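I met Yolanda Bedoya at the bakery in Lunport on a Sunday, right after the morning rush, and she was already on her second coffee (I was on my first and struggling).

She's been making marmalade for 17 years, and I wanted to know why she ever started. "My aunt left me a pot and no recipe," she said, laughing. "So I ruined a lot of fruit."

Her first batch to sell was 8 jars. Last winter she filled 2,626, all in the same narrow kitchen on Krasniqi Street! I asked if she'd thought about moving somewhere bigger. "Every March. Then I look at the rent."

We got onto peel, which she has opinions about. Thick, cut by hand, soaked overnight. "Azra Hodžić at the market slices hers thin and we still argue over it. She's wrong, but she sells out."

And the color? She likes it dark. "If it's pale, I put it back on the stove."

I went home with two jars and ate toast for dinner.

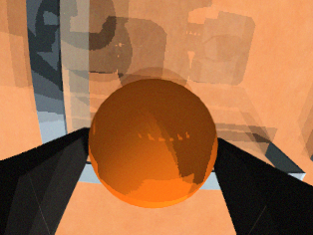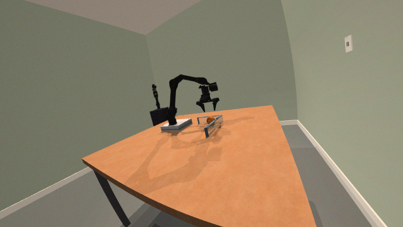 Top: a glossy orange ball. Bottom: a big wooden table and pale green walls.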